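Is a "pay what you can" night ever worth it for a tiny theater?

Posted in Small Venues and Fringe

Marloes Peeters
We run a 58-seat studio theater in Pilden, above a shop that used to sell lamps. Our resident company, Stomwood, wants to turn the first performance of every run into a pay-what-you-can night. They say it fills the house and builds word of mouth. I keep hearing this from people who don't pay our electric bill.

Our normal opening takes in 1190 if we sell it out, and we never sell it out. Last season we had 6 productions and most first nights were half full, with a good part of that being friends of the cast on comps. So maybe there is nothing to lose. But I also suspect that the people who would have bought a full ticket on the second night will simply move to the first one and pay seven.

Has anyone tried this and looked at the numbers afterward? I don't need to hear that the atmosphere was great. The atmosphere is always great according to the actors.

Sadwood
We did it for two seasons and stopped. Your suspicion is right, at least it was for us. The same regulars came, they just came earlier and cheaper. I went through the booking names because our director swore we had a "new audience". There were new faces, yes, but very few of them booked anything after that.

Some things I would want settled before saying yes:

Who carries the loss? If the company is on a box office split they should take the same cut you do on that night. Ours went quiet when I brought that up.

Do people pay before or after? Paying at the door on the way in got us more than the bucket on the way out. A bucket after a two-hour play about grief gets you coins.

What about reserved seats? Free reservations mean no-shows. We had a "full" house in June with two empty rows, and we had turned people away by phone that afternoon. Ask for a minimum when they book, even a small one.

Also check your agreement for the script. Some licenses work from ticket price and capacity, and a night with no fixed price can confuse things. Ask the rights holder in writing. Do not take the director's word for it.

If you want a cheap night, I would call it a preview and put a flat low price on it. Boring, but you can plan around it. And audiences forgive a late light cue at a preview.
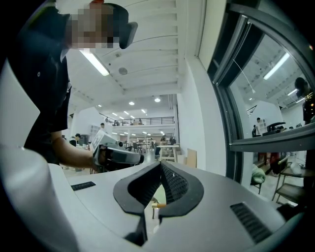 Close quarters, one hand on a gripper.

Tóth
I'd push back a little on the above. We still do pay-what-you-can, but on the second weekend, matinee only, when we'd be playing to a thin house anyway. It hasn't hurt the evening sales that I can tell. Then again I have not gone through names like Sadwood did, so take that for what it's worth.

The one thing that made a difference was printing a suggested price. With nothing on the sign people froze up and gave very little, or got embarrassed and gave too much and probably never came back. With a number on the sign most of them just paid the number.

I don't buy the word of mouth argument either. Our reviews come from whoever the local paper can spare - never from the cheap seats.

Try it for one production, write down what each person paid, and give Stomwood the sheet. If they still want it after that, at least you're both arguing about the same figures.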